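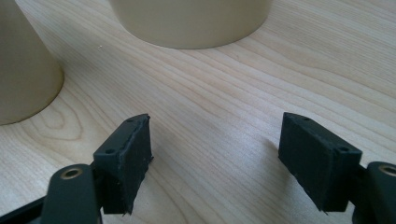

Light wood table, two beige containers

Pale ring on my table top, any ideas?
Nhyira Laryea
I put a hot mug down on Wednesday and now there's a cloudy white ring on the dining table. I've tried a damp cloth and it's still there. I'm not keen on sanding!

Trevor Arsenault
Had the same on ours. A white mark is usually just in the finish. I laid a dry cotton cloth over it and went over with a warm iron, no steam, few seconds at a time, and kept lifting it to look. Took me 6 goes. Try a hidden bit first.

Bawa53
mayonnaise. leave it on overnight, my nan swore by it

Related
Getting candle wax out of a rug
Wobbly chair legs
Oil or wax for a kitchen worktop?

Contact Zilotico Help | Back to top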